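About Preltberg Translation Services

Who we are

Preltberg is a technical translation company. We translate operating manuals, safety data sheets, parts catalogs and inspection reports into English, and from English into Korean, Spanish, Portuguese and Thai. We do not handle literary work, marketing copy or certified legal documents.

The company was started by Yoon-hee Bae and Wilson Urrego, who had worked together on the documentation for a line of industrial pumps. The manuals for that line existed in four languages and disagreed with each other on torque values, part names and the order of the shutdown steps. Most of the disagreements came from terms that had been translated differently by different people over several years. The method we use now was written during that project and has been revised many times.

How a job is processed

A source file is first checked for completeness. Missing pages, unreadable scans and broken cross-references are listed and sent back to the client before a price is given. The text is then separated from the layout and run against our termbase, which holds approved terms by client and by product line. Where a client has no approved terms, we propose a list and wait for it to be signed off.

Each job has a translator and a reviser, and they are always two different people. The reviser reads the translation against the source in full, including tables, callouts and footnotes. Numbers, units and part codes are compared in a separate pass by software and then by eye. Unit conversions are made only when the client asks for them in writing.

Layout comes last. Text in Thai and Korean needs different line spacing and line-break rules, and text in Spanish usually runs longer than the English. If a warning label no longer fits its box after translation, we report it to the client. We do not shorten safety text on our own authority.

Terminology

The termbase is maintained by Oranuch Phromma. An entry consists of the term, its definition, the subject field, a source, and the forms that must not be used. Entries without a source are marked as provisional and cannot be used in delivered work. A client's termbase belongs to the client and can be exported at any time in an open exchange format.

In regulated fields we follow the wording of the standard named by the client, even where our translators would prefer another word. Disputes over terms are recorded with the date and the reason for the decision — this has saved a fair amount of repeated argument.

People

Yoon-hee Bae directs the Korean section and approves all new translators. Wilson Urrego is responsible for Spanish and for pricing. Karla Ponce runs Portuguese and the layout desk. Adebayo Nnaji looks after file handling, storage and the software we use for comparison and export. Applicants complete a paid test of two parts, a translation and a revision, and the revision part carries more weight.

Offices and working hours

We work from a single office on the second floor of the Orozco Building, suite 70. The rooms are rented, carpeted and plain. Source documents on paper are kept in a locked cabinet and returned or shredded after delivery, as the client prefers. General office waste is kept separate from client paper and is never used for drafts or printouts.

Files can be sent at any hour. Jobs received after 3 p.m. are logged on the next working day. Urgent jobs of up to 2281 words can normally be delivered the day after logging, provided that the terms are already approved.

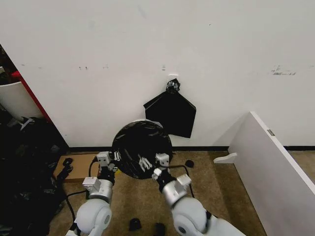
Contact and quotes

Send the source file, the target language and the intended use of the text. If an earlier translation exists, include it, even if it is known to be poor. Quotes are free and remain valid until the source file changes.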